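Our visit to the Skideck audio factory in Banddale took one full morning. We sell small electronics in our shop, and for two years we have been buying the Fuveo wireless speaker from them, so we wanted to see how it is made before we order the new version.

The gate opens at 8 a.m. and every visitor gets a badge and a pair of shoe covers. First we walked along the assembly line, where 15 people put the speaker parts together. Each worker does one step and passes the tray to the left. It was more quiet than I expected – the loud part is in the test rooms behind the wall.

In the test room every speaker plays the same short sound, and a screen shows if the bass is good or not. On the morning of our visit the counter on the screen stood at 3647. The speakers that fail go back to the repair table, and most of them only need a new cable inside. 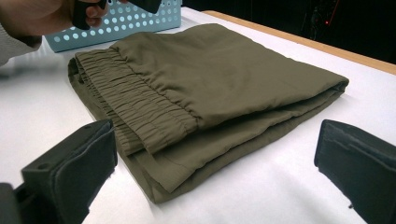 One visitor in our group asked whether the battery could be changed by the customer, and was told that for now it must be sent to the service center in Donnelly. I did not like this answer so much. Our customers do not want to wait for a package.

After the coffee we could try the new version with our own phones. Pairing was easy, and the volume buttons are bigger now. The smallest order is 200 pieces, mixed colors allowed. Parking is behind building 2, but the sign is hard to see from the road.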